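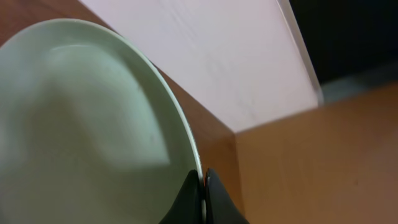
Session 9: Time, distance and the route card

Reading before class: the two map sheets for the Plorkura traverse, north and south. Bring both, plus a pencil, a ruler marked in tenths of an inch, and a piece of string. Phones stay in the bag for this session.

Last session covered contour reading and how to tell a spur from a gully. Those notes are not repeated. Anyone who missed them should work through the slope exercises first, since the timings below depend on counting contour lines correctly.

1. The basic rule

For a group carrying full packs on a marked trail, we use two miles an hour on the flat and add one hour for every 1,000 feet of climb. This is slower than the figure printed in many guidebooks, which often assume a light pack and a fit walker going alone.

Climb means total climb, including the small ups in the middle of a descent. Students often subtract the start height from the finish height and use that. On the south sheet the trail from the road to Chrysikopoulos Hut drops into a creek twice. The difference in height between the road and the hut leaves out both climbs back out.

Gentle descents are timed as flat ground. Steep descents are slower than flat walking for most groups. If the contour lines are close enough that you have trouble counting them, add ten minutes for each half mile of descent.

2. Measuring the distance

Lay the string along the trail on the map, following each bend, then straighten it against the scale bar. Do it twice. If the two results differ by more than a quarter of a mile, do it a third time and use the longer of the two closest.

String measurements come out short. The map does not show every switchback, and on the east side of Gratari Pass several are drawn as one. Add a tenth to any distance on zigzag trail.

3. Worked case: day two, Chrysikopoulos Hut to Gratari Pass camp

Distance by string, with the zigzag allowance included: 11 miles
Total climb: 2,500 feet
Walking time on the flat rule: five and a half hours
Added for climb: two and a half hours
Total walking time: eight hours

Stops are not in that total. Allow ten minutes an hour for short stops and forty minutes for lunch. Ten minutes for each of eight hours is eighty minutes, so the stops come to two hours. The day is ten hours long from hut to camp.

A group leaving at 7:00 a.m. arrives at 5:00 p.m. In February there is not enough light for that, and the day has to be split at the lower camp or started before dawn with headlamps. In midsummer it is a long day but a reasonable one.

4. Adjusting for conditions

Off trail in open grass: one and a half miles an hour.
Off trail in scrub: one mile an hour, and less if the scrub is above the waist.
Snow, firm, on skis or snowshoes: depends on the group. Use times from your own first day.
Snow, soft: half of whatever you planned.
Strong headwind on an exposed ridge: add a quarter to the walking time. The top of Skestonov Ridge has no shelter for most of its length.

Do not stack every adjustment on the same leg. Choose the one that will slow the group most and apply that.

5. Filling in the card

One line per leg. A leg runs from one place you can recognize on the ground to another: a creek crossing, a trail junction, a saddle, a hut. A bend in the trail is a poor choice. Keep legs under two hours so that an error shows up early.

Columns, left to right:
From
To
Direction of travel
Distance
Climb
Time for the leg
Running time, with stops
Where to leave the trail if the leg goes wrong

The last column is the one most often left blank. It needs a place and a direction, such as "west down the spur to the fire road." Writing "turn back" is acceptable on the first half of the day. After that, turning back is usually the longest way out.

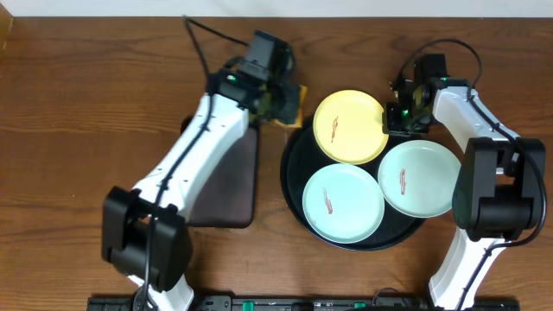
Grażyna Czerwiński asked whether the card should be rewritten each evening on the trip or kept as it was handed in. Keep the original and write actual times next to the planned ones in a second color. She then asked what to do when the actual times are faster. Leave the plan alone for the first two days. Groups are often quick on the first morning and slow by the second afternoon, and a card that has been tightened after one good leg causes late arrivals.

6. Turnaround times

Each day's card carries one turnaround time, in large figures at the top. It is the latest time at which the group can be at the midpoint and still reach camp an hour before dark. Work it out at home, when you are not tired. If the group reaches the midpoint after that time, it takes the exit in the last column or goes back - whichever is shorter in hours, which may not be the shorter in miles.

7. Assignment

Prepare route cards for all days of the Plorkura traverse, road to road. The full distance on the official trail sign is 81 miles. Your string total will probably be lower. Note the difference on the back of the first card and say which legs you think account for it.

Use summer daylight for the main set. Then redo the Skestonov Ridge day for winter, with soft snow on the north side only.

Cards are due at the start of the next session. Work in pencil, one card per day, name on the back.

Notes revised March 2019. The older version used a different climb allowance, so please discard it.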